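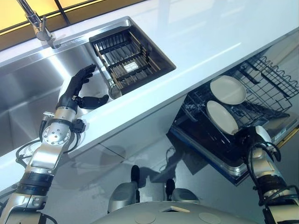 By the sink, mid-morning.

I am writing this with my shoes off and my feet up on the other chair, because the unconference at Dirkadport is over for another year and I have been standing since before breakfast. I promised myself I'd put something down while it was fresh, even if it comes out in the wrong order (it will).

So, the pitching. We had 40 slots on the grid this time and I was sure we'd be left with holes in the afternoon, and instead the line of people wanting to pitch went down the side of the hall and past the coats! I pitched too, in the end. My session was on what town websites do with all the pages they can't bear to delete, and I'd brought the printout from our own audit, all 1,832 pages of ours listed by the last date anyone touched them. I had meant it as a prop, really, and it ended up being passed around the circle for most of the hour, with people groaning in recognition at things like the parking permit form that still asks for a fax number.

The best part was an argument, a friendly one, over whether you should archive everything or just be brave. A woman from a county a good deal smaller than ours said they had kept 100 pages and taken down the rest over one summer, and the phones hardly rang. A man across from her thought that was fine until somebody needs the minutes of a zoning meeting from years back, and I could see his point as well. I went back and forth the whole time. I still am, to tell the truth.

After lunch I went to the Ganitz session, which I'd been looking forward to, as we're meant to be moving our forms over to it by December. It was more of a grumble than a demo. Everyone there likes the thing well enough, but saving a half-finished form is clumsy, and if you're helping someone's grandmother apply for a tax deferral over the phone, that matters an awful lot. I took four pages of notes and can read maybe two of them.

What I want to remember for next year — and I'd better write it here or it will be gone by morning — is that the day needs a proper gap in it. We packed the sessions so tight that the good conversations all had to happen in doorways. I'd drop a whole row of the grid to get that back. Also name badges with bigger letters, please. I spent half the day squinting at people's chests and apologizing.

A few of us walked over to Murko afterward and had the bean soup and far too much bread. We got to talking about whether these days change anything once we're all back at our desks, and one of the Ristić crowd said she had fixed three things this year that she first heard about at the last one. That cheered me up more than the soup did.

The audit printout came home with me, covered in other people's pencil marks. I'll go through them tomorrow with coffee, starting with the fax number.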